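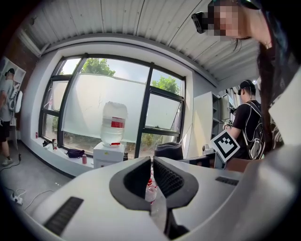 下午在窗边采瓶子，她从右边凑过来看，那两位背着背包各忙各的。

四月的晚上还有点凉，我把窗关小了才坐下来写。本来今天累得不想动笔，洗完澡躺了一会儿，脑子里还是那一声，塑料瓶被捏瘪的那种又脆又闷的声音，翻来覆去的，索性爬起来把这几天的事情从头写一遍。写出来也许就睡得着了。

先从出事那天说起。那天是我们第一次把 Sirkari 新训出来的策略放到 Kingate 那条臂上去跑，就在 Pomthorpe 楼下的小实验间。说是第一次也不准确，前面在空台子上比划过好几遍，抓空气抓得漂漂亮亮，大家都夸。要抓真瓶子了，我还特意去挑了一瓶没开过的，500毫升，标签朝外摆好，心里挺美，觉得这几个礼拜举着手持夹爪举得胳膊酸，总算要见到东西了。

前半段真是好看。臂过去，停一下，往下探，手指张开，对准瓶身，那个犹豫的小动作都跟人一模一样。我当时就想，这不就是我嘛，我抓东西之前也爱停那么一下。Homa 站在急停旁边，我站在她斜后面，正想跟她说这句话，手指就合上了，合上以后没停，继续往里收。瓶子先是鼓，然后瘪，然后盖子那一圈开始往外渗，接着整个就喷出来了。水顺着台面往后淌，后面墙根底下是插排。

我现在想起来后背还发紧。Homa 反应比我快得多，手已经伸过去了，可是急停上面搭着一个帆布袋子，谁的先不说，反正带子正好绕在按钮的圆头上，她第一下拍下去拍在袋子上，没按到底。第二下连袋子一把扯开才按下去。中间到底隔了多久，我事后看录像，其实短得很，可那会儿觉得长得能煮一碗面。臂停了，手指还死死咬着那个瘪瓶子，水还在滴。我傻站着，手里攥着一卷纸巾，愣是没想起来去断电，是 Homa 喊了一声"总闸"，我才跑过去拉的。

人都没事，插排边上那一汪水离插孔还有一段，算是运气。可这种事情不能靠运气，这句话是 Homa 说的，她说得很轻，也没看着谁，但我听着比骂我还难受。后来她去给我倒了杯热水，我捧着，手一直抖，她就装作没看见，蹲在地上擦水，一边擦一边跟我讲她从前在别处被一个传送带夹掉过半截围巾，脖子上勒了一道印子，好几天都得穿高领。她讲得很好笑，我也笑了，笑完鼻子有点酸。

当天晚上写事故单。表格上有一栏叫"直接原因"，我填的是"夹持力过大"，填完自己都觉得等于没填。Homa 看了，说这栏先空着吧，等我们真知道了再写。她这个人就是这样，宁可空着也不让你糊弄过去，可她说话的口气又让你觉得空着也没什么丢人的。我把那几个字删了。

第二天开始查。一开始大家都怀疑 Kingate 那头，臂上的夹爪是不是标错了，电流限幅是不是没生效。限幅这件事后来查出来确实也有毛病，我下面再写。可夹爪本身没问题，拿块规一块一块量过去，张多大就报多大，规规矩矩。再怀疑策略，说是不是训过头了。负责训练的同事脸都绿了，连夜把曲线翻出来一条一条给我们看，看到后来我的眼睛都花了，也没看出什么来。

这么耗了一整天，我心里其实慢慢有了一个很不好的念头，只是不敢说。因为如果臂没问题，策略也没问题，那就只剩数据了。数据是我们拿手持夹爪采的，其中有好大一段，是我采的。

夜里我睡不着，又回去开电脑（对，就是从这里开始失眠的，到今天还没倒过来）。我把自己采的那些条目拉出来，只看开口宽度那一路曲线，别的都不看。抓瓶子的时候，手指碰到瓶身，宽度应该停在瓶子的直径上，这是再简单不过的道理，瓶子又不会自己变瘦。结果前面的条目都老老实实停在该停的地方，从编号2034那一条开始，整条线往下挪了一截，瓶子凭空瘦了一圈。再往后看，全都瘦了一圈。

我坐在那里，盯着2034这个数看了好久。然后慢慢地、一点一点地想起来了。

那天早上我换过左边那片指垫。Quezada 送来的新垫子，外头有一圈黑色的包边，要用手指甲一点一点压进槽里，我压了半天，觉得压好了。换完垫子要归零，就是把手指合拢，按一下按钮，告诉它现在就是零。我合拢了，按了，屏幕上打了勾，我就高高兴兴背上背包开工了。干了一会儿觉得包边有一角翘着，有点硌，就顺手又压了一下，啪的一声，进槽了。那一声特别解气，我记得清清楚楚，还跟旁边的人说，这下舒服了。

舒服什么呀。归零的时候那一角是翘着的，两片手指中间隔着那么一点点，根本没合到底。机器以为那就是零，后面所有的读数就都小了那么一点点。我压那一下，等于把尺子的头掰掉了一小截，然后拿着这把尺子量了好几天。

最坑人的是，按理说压进去以后，手指真合到底，读数该变成负的，一看就露馅了。可软件里有一行，小于零的一律显示成零。写那一行的人当初肯定也是好心，嫌屏幕上跳负数难看。所以我每次收工前合一下手指检查，看到的都是漂漂亮亮的零，心里还挺踏实。

到了臂那边就好懂了。策略学的是"合到这个宽度就算抓住了"，这个宽度比真瓶子细，它就一个劲儿往里收，收到它以为的那个宽度为止。它没做错什么，我教它的就是这样。我想到这里的时候已经是后半夜，窗外一点声音都没有，我对着屏幕说了一句对不起，也不知道是对谁说的，对那条臂，还是对那个瓶子，反正说完了觉得自己有点傻。

第三天一早，我在门口等 Homa，怕一进屋人多了就张不开嘴。她拎着早饭上来，我也没打招呼，一口气全说了，翘边、归零、那一声啪、2034，说得颠三倒四的。她听完，把手里的豆浆递给我，说你先喝一口。然后问我，那个负数变零的地方，你是怎么发现的。我说我翻原始值翻出来的，显示值看不到。她点点头，说那这一条你来写，你写得最清楚。

她把那张事故单打印出来贴在白板上，"直接原因"那一栏还空着。她在下面画了好几行，第一行写归零时没有检查指垫，第二行写显示值把负数盖住了，第三行写 Kingate 这边的电流限幅在上次升级以后回到了出厂值，没人重新设，第四行写急停上有东西。写到第四行的时候，她在后面括号里写了自己的名字。Homa Azimi，三个音节一个音节写得工工整整。帆布袋是她的。

我那时候才知道。她说早上进来顺手一搭，那个按钮的高度挂东西实在太顺手了。我看着那四行，心里忽然松下来一大块。我的那一行还在那里，一个字也没有变小，可是旁边有了别的，我就能好好看着它了，前两天我是看都不敢看的。

接下来就是收拾。从2034往后的条目，能救的救。好在原始值都在，知道差了多少，加回去就行，大部分都救回来了。救不回来的是中间有一阵子，那一角包边好像自己又翘起来过，偏差忽大忽小，对不上，只好整段扔掉，最多有60条。60条听着不多，可我知道里面有一条是我抓得最顺的一次，瓶子提起来一点没晃，放下去也没声音，抓完了我自己都想给自己鼓掌。扔的时候我犹豫了一下，还是扔了。

补采从昨天开始，今天是第二天。借了窗边那块地方，两台手持夹爪轮着校。饮水机还是立在窗前，大桶倒扣着，窗台上照旧摆得乱七八糟，紫色的拉链袋、小红罐子、红杯子，我每次都想收，每次都没收。上头那扇窗斜着开了一点，外面的树绿得很，干活干累了抬头看一眼，眼睛能舒服好多。

现在归零的规矩改了。先对着光看一遍指垫的边，用指腹顺着摸一圈，合拢，夹一张薄纸，纸抽不动才许按按钮。按完夹块规，读数当面念出来，旁边的人记下来，两个人都签字。收工再夹一遍。一天下来光这个就要花掉不少时间，头一天我觉得烦，今天倒觉得有点像洗手，洗着洗着就习惯了，不洗反而别扭。显示上那一行也改掉了，负数就让它是负数，还给它染成了红的。今天下午跳出来过一次负的，一点点，大家一起围过来看，像看什么稀罕东西似的，最后查出来是指垫上粘了一小截胶带毛边，擦掉重归，好了。要在上个礼拜，这一点点谁也看不见。

急停那边也动过了，加了个透明的罩圈，边上立着，东西搭不上去，手照样拍得下去。每天开臂之前要真拍一次，听见断了才算。插排挪到了架子上面。小实验间的台面后边加了一道挡水的边，是拿现成的铝条切的，切得有点歪，可是管用，我们往上浇了一杯水试过。限幅的数值写进了开机检查，不对就不给上电，这个是训练那边的同事主动揽过去做的，他说他那两天被我们怀疑得够呛，总得做点什么出出气。我请他吃了碗面，算赔罪，他加了两个蛋，一点也没跟我客气。

今天采到后来，胳膊又酸了，跟从前一样的酸法。手持夹爪举在胸前，两片指垫朝着瓶子，一左一右张着口，我盯着左边那一圈黑边看，看得都快不认识它了。合上之前我还是会停那么一下。从前是习惯，现在停的时候心里会过一遍，边平不平，零对不对。不知道这个停顿将来会不会也被学进去，训出来的臂是不是也会在瓶子前面多想一会儿。我把这话跟 Homa 讲了，她说那也挺好，慢一点就慢一点。

傍晚收工，交接本上我写了一长条，写得太长，下一个看的人大概要嫌我啰嗦。啰嗦就啰嗦吧。回来的路上买了草莓，不怎么甜，还是吃了大半盒。给妈妈打了电话，她问我机器人还听不听话，我说听话，太听话了，说什么信什么，所以得想清楚再说。她说那跟你小时候可不一样，我们俩笑了半天。

事故单上"直接原因"那一栏，今天终于填上了，四行都填进去，格子不够大，字写得挤挤的，最后一行拐到了背面。编号也补了。明天还要再上一次 Kingate，还是抓瓶子，限幅先调得低低的，空瓶先来，抓好了再换有水的。我跟 Homa 说我想站急停那个位置，她说行，那你今晚早点睡。

已经不早了。闹钟定好了，水杯放在床头，灯我先关了。

最近的日记
背包带子又磨肩膀，垫了条毛巾
标记板重新贴了一遍，眼睛要瞎
去 Pomthorpe 的路上下大雨
Sirkari 换了新的交接本
第一次看 Kingate 自己动起来
窗台到底谁来收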